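Nernix Manipulation Software — Pre-Session Inspection Checklist
Bruveck Laboratory, Bay 27
Inspection completed 13th March. Applies to software release 61 of the Nernix tracking and demonstration recording package.

Purpose
This checklist is to be completed before each block of handheld gripper demonstrations and again after any change to the tracking, calibration or recording software. Items marked Open must be closed by the bay lead before data from the station is released to the planning group.

Section A. Power, cables and floor area

A1. Emergency stop for the fixed arm tested from the operator position. Pass.
A2. Arm controller held in safe state while handheld work is under way; software interlock confirmed in the log. Pass.
A3. Walking path behind the operator clear of cables. Pass.
A4. Cables on the equipment side of the table bundled and labeled. Open. Comment: loose runs on the floor near the computers and bench supplies. Covers to be fitted before the next block.
A5. Gripper cables have enough slack for full reach without pulling at the connector. Pass. Comment: route the right cable away from the table edge.

Section B. Perception

B1. Marker plates seated firmly, dots clean and unscratched. Pass.
B2. Left and right plate identities match the configuration file. Pass. Comment: identities were swapped in the August configuration. The old file has been removed from the shared folder.
B3. Pose dropout under 60 milliseconds during the standard sweep. Pass.
B4. Tracking recovers after one plate is briefly covered by the other hand. Open. Comment: recovery worked on the left side. On the right side the filter held the last pose and reported it as valid. Ticket 323 has been raised against the estimator — the validity flag must drop as soon as the plate is lost.
B5. Work surface board clipped down and level. Pass.

Section C. Control and recording

C1. Finger opening reads zero when closed, both grippers. Pass.
C2. Time stamps from both grippers and the head camera share one clock. Pass.
C3. Recorder stops cleanly and writes a complete file when the disk limit is reached. Pass.
C4. Workspace limits loaded from the Girolska profile. Pass. Comment: the profile still carries the limits for the smaller table. These are safe but will reject some valid reaches on the right.

Section D. Task check, cup handling

D1. Both grippers can hold one object together without a collision warning. Pass.
D2. Planner replay of the two-handed hold stays within the joint limits of the Alemayehu arm model. Open. Comment: replay has not been run on release 61.
D3. Loose items removed from the board before recording. Open. Comment: one thin stick to be cleared from the lower right corner.

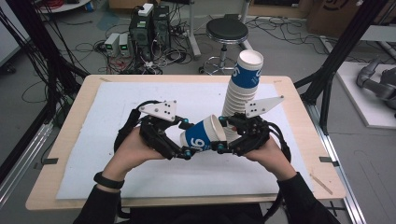 Item D1. Paper cup held on its side between the two grippers, with the nested stack behind it.

D4. Object label in the task file agrees with the object in use. Pass. Comment: use the label "paper cup, 96" for both the single cup and the stack.

Result
Station cleared for practice recordings only. Items A4, B4, D2 and D3 remain open. Sections B and D must be repeated in full once the estimator fix is installed.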